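Notebook / Finishing Room / Surface Treatments
Print this entry | E-mail this entry

Entry 30/09/2020: Pale stain trials, walnut oil topcoat 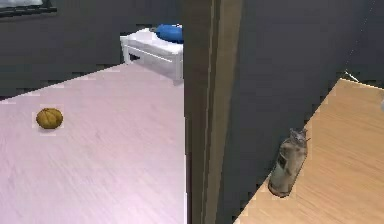 The purpose of the current series is to determine whether walnut oil may replace the Kerkar varnish on light furniture surfaces without undue yellowing. The June series was set aside when the Bemia stain was found to have settled in the can, and its results should not be compared with those below.

Panels were sanded to 800 grit before staining. This is finer than our usual practice, and the stain took less evenly at the ends of the boards. A coarser paper is to be used for the next set. Dust was removed with a dry cloth only.

Three coats of oil were applied by hand, each wiped back after 20 minutes. The first coat was absorbed quickly. The second remained tacky overnight in the north room and was given an additional day. Colleagues using that room are asked to leave the vent open — the heater alone does not move enough air.

Color. The oil warmed the gray stain slightly and the pink stain more noticeably. The unoiled control from the Coutinho batch remains the coolest of the set. Under the bench lamp the difference is small; by the window it is plain. The panels will be read again after a month in the rack.

Water marks. A damp glass left overnight produced a ring on the two-coat panel. The three-coat panel showed a faint mark that faded by noon. The varnished panel was unaffected.

Labeling. Any piece finished with this oil must carry the nut allergy notice, including samples sent to Bovis. The existing tag omits it and is to be reprinted. Used rags go in the lidded metal can, laid flat with water, and are not to be left on the bench.

Outstanding: order more oil, as the present bottle will not cover another set; confirm with Bovis whether a satin sheen is acceptable; move the June panels out of the lower rack.

Filed under: Oils and Waxes, Test Panels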